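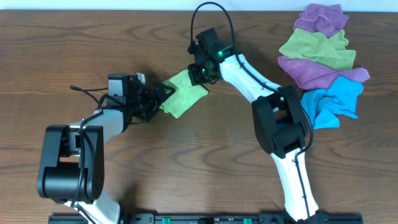 首页 论坛 清洁与收纳 织物护理 登录 注册

超细纤维布的折叠顺序与包边问题

楼主 kestrel_wu 发表于2020年11月30日
超细纤维布洗后的折法,我按“先定长边、再对短边”做了半年,从5月到现在,尺寸一致性仍然不理想。误差主要来自第一折之前的拉平。提起两个角时,如果拉的是对角方向,布会沿斜向伸长,像浅绿色这块,一角被夹高,另一角垂在下面,直接放到木桌面上,四边就不再互相垂直。旁边那摞五块布的边缘能不能对齐,取决于这一步。布料是Cusent的,60度水洗,不加柔顺剂。请教各位:拉平时应该抓角还是抓边?

2楼 Piltport
抓边。两手各抓同一条短边,离角留4厘米。抓角时受力集中在包边接缝,反复几十次以后角会变尖。

3楼 Mirko Mazza
不同意2楼。抓边会让中段起拱,放下以后还要用手掌赶一遍。我的做法是抓相邻两角,布自然下垂,下沿先接触桌面,再向身体方向放平。对角提只适合抖线头,不适合折叠。

4楼 kestrel_wu
3楼的放法我试过,下沿落桌以后仍有鼓起。包边比布面紧,布面缩率和包边不同,中间就平不了。
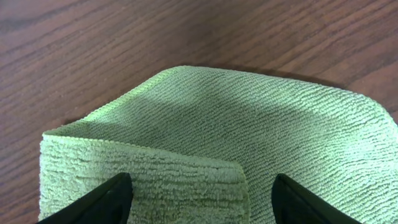 图2 浅绿色布摊在木桌面上,上沿包边略微翘起

5楼 老何洗衣间
翘边先别怪手法。包边线迹太密,洗后线缩得比布多,边就会把布往里收。可以量一下:沿包边量一次,再沿布的中线量一次,两个数差得多就是包边的问题,怎么抓都一样。

6楼 Piltport
5楼的量法有漏洞。中线要压平了量,压的力度不同,读数就不同。我用Kang的钢尺压着量同一块布,两次结果都对不上。

7楼 老何洗衣间
那就压同样的重物,静置2分钟再量。要求不高,只是判断方向,不是出检测报告。

8楼 Mirko Mazza
补充一点,条纹方向也要看。这类布表面有细密的平行棱,顺着棱的方向折,折痕直;横着折,回弹大,叠到上面几块就开始歪。楼主第一折是顺棱还是横棱?

9楼 kestrel_wu
没有固定过,拿到哪边算哪边。接下来统一顺棱,抓相邻两角,先做32块,另外挑几块按5楼的方法量包边。

10楼 Piltport
顺棱我同意,抓角我保留意见。边角开线的布我这里有一抽屉,全是抓角抓出来的。

11楼 Mirko Mazza
开线和烘干温度的关系更大。你烘多少度?

12楼 Piltport
不烘,晾的。

搜索 请输入关键词 本版 全站

读者评论

Citholm:包边翘的布我一般翘边朝下放,上面再压别的,第二天几乎平了。折的时候照样会弹起来一点。

青石巷:擦玻璃用的布还需要折吗?我都是卷起来塞筒里。

kestrel_wu:回青石巷,卷着放取用时要抽,外层容易带出来。抽屉浅的话还是折。

小满:同款布,换成无包边的以后就没有这个问题了,代价是边上会掉一点毛。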